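23 August 2023

Sent Noncombe the third round of logo sketches this morning and had an answer inside the hour, which I don't trust. Clients who reply that fast have looked at the thing on a phone in a parking lot. They "love the energy." I drew a capital N with a notch in it. Where is the energy?

They also want to see it in a gradient. I said in April that a gradient would turn to mud on the side of a van, and they nodded, and I wrote down that they nodded. So now I'll make the gradient, charge for it, and wait for them to hate it.

Tried the wordmark in Tornitz again. Their sales page says it holds up at 8 point. Printed it at 8 point and the e closed up like a fist. At 11 it's fine, but everything is fine at 11. Flodow is duller and I think it's going to win.

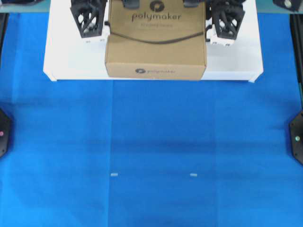 Polymaker box, all lowercase.

Read a long post saying lowercase names look friendlier. The proof was a survey of 100 people, no word on who they were or what they were shown. I've set plenty of lowercase names and a few of them looked like they were mumbling. Noncombe will probably ask for lowercase next, so I mocked one up this afternoon to get ahead of it. Annoyingly, it isn't bad. The two o's do something nice together. I'm keeping it in the drawer for now.

Nkuna still hasn't paid for the letterhead. Over 3 weeks late, and today a cheerful email asking if I'd "refresh" the same letterhead. Wrote back with the old invoice attached and no greeting.

Tomorrow: gradient, then redraw the notch, which is too deep.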